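How to Trace a Brand That No Longer Exists
By Gobnait Hayes
Updated September 9, 2020
Filed under: Household history, Packaging

My grandmother held that the last decent cocoa in the world was Plilta, and that everything sold after it was brown dust with ambitions. I spent most of a February trying to find out who made it, when it stopped, and if it had ever been any good. I got two out of three. The method works for cocoa, soap, floor wax, hair tonic and anything else that came with a name on it and then stopped coming.

You will need a notebook, a library card, and a relative with strong opinions.

Step 1. Write down what you think you know

Do this before you look anything up. Put the name, what the product was, where it was bought, who bought it and what they said about it. Memory changes its story as soon as it meets a search engine, and you'll want the original version to compare.

Spell the name every way you can stand. I lost a week to "Plitta" because an aunt wrote it that way on a jar lid and I took her for an authority. 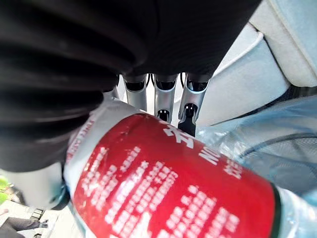 Keep the bad spellings in the notebook too. Newspapers set type in a hurry, and an ad with a typo in it is still an ad. I found my first solid mention of Plilta under a spelling I had already crossed out.

Step 2. Read the package, if there is one

The front of a package is there to sell things. Go to the back, the bottom and the seams, where the law made people tell the truth in small print. Look for:

A maker's name that differs from the brand name
A street address, especially one with a postal code
A price printed on the package
A patent or registration number
The weight, and the units it's given in

The address is worth more than everything else put together. Postal codes, street names and even towns change on known dates, so an old address gives you a range of years for free. A printed price helps as well, though shops put stickers over them and your relatives peeled the stickers off.

Don't scrub the thing. I have seen a nice Kido shoe polish tin washed so thoroughly that all it could tell us was that it had once been round. 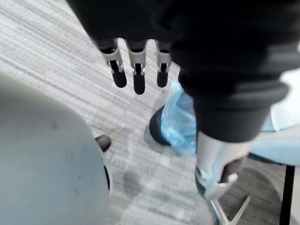
Silver fingers and black tips over the gray striped carpet.

Step 3. Find the company behind the name

Brands rarely die alone. They get bought, renamed, moved to a cheaper box and quietly put down. What you want is the owner, and the place to look is the trade directory. Most big libraries have a shelf of them, and the shelf is never near a chair.

Look up the maker first, then the product category. Bristamance soap isn't listed under B in any directory I've opened. It's under the Visser works, along with up to 7 other soaps that seem to have been the same soap in different hats. Somewhere in my family there was a feud over which of two of these was better for the skin. I have decided to keep this finding to myself.

Trademark registers are the next stop. Search by name and by owner, and copy down the filing date and the date it lapsed. A lapse doesn't mean the product vanished that year. Plenty of firms kept on selling with the paperwork expired, much as I do with my library card.

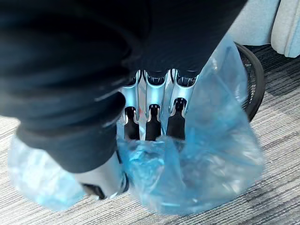 Step 4. Go through the newspapers

Set aside an evening, then set aside another. Start with the local paper from the town in the address and work outward. Grocery ads are best, since they come with prices and dates attached. Help wanted ads are nearly as good: a factory hiring 100 packers is doing well, and one selling its delivery vans is doing something else.

If a search gives you more than 400 results, add the product type or the street name. If it gives you none, go back to the bad spellings.

Write down the newspaper, date and page every time. You will think you'll remember. I have a beautiful clipping that says Plilta cocoa was "now improved," and I couldn't tell you which decade it was improved in.

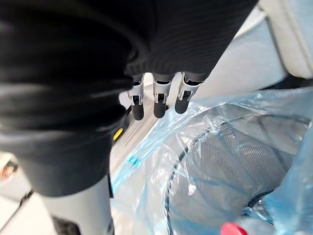
Three metal fingers with dark gray rubber tips, pointing down toward the bag.

Step 5. Ask people, carefully

Save this for last, when you know enough to ask a decent question. "Do you remember Plilta?" gets you a yes from everybody, including those born too late. "What color was the lid?" gets you something you can check.

Ask at least 3 people, separately. In one room they will agree on whatever the loudest one says. Mine settled on a green lid, and the only lid I've ever found is red.

Step 6. Decide when to stop

I stop when two sources that don't copy each other agree on the owner and the closing year. Then I type up a single page, put the clippings behind it and send a copy to the library in the factory's town.

As for the cocoa, I did find a recipe card with the maker's proportions on it and made a pan of it for my mother. She said it needed sugar.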